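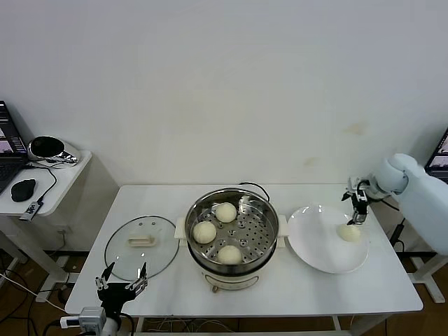 Fig. 1. Three buns on the steamer tray, one on the plate.

Steaming of buns: handout for the practical part

In this lesson we use the electric steamer with the perforated tray. Please read the notes before you come to the table.

Placing on the tray. The buns become bigger in the steam, so leave two fingers of space between them. In Fig. 1 one bun lies near the back, one at the left and one toward the front. Do not cover all the holes, the steam must come up through them. The glass lid should lie flat on the table, near to your hand.

Time. For the Clivwood dough we take 30 minutes of rest before steaming. Write your own time in the table on page 2. 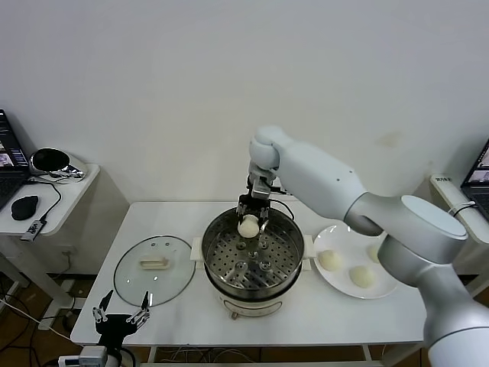
Gatley College, Department of Food Preparation

Fig. 2. Three buns on the plate and one above the pot.

Moving the buns. Hold the bun from its sides and press only a little. The top skin is easily marked. On the plate the buns should also have space, as they stick together when they are warm.

For the dough: 400 g flour makes one portion for each pair. Questions about the recipe please bring to Panya Panyasiri before the January test.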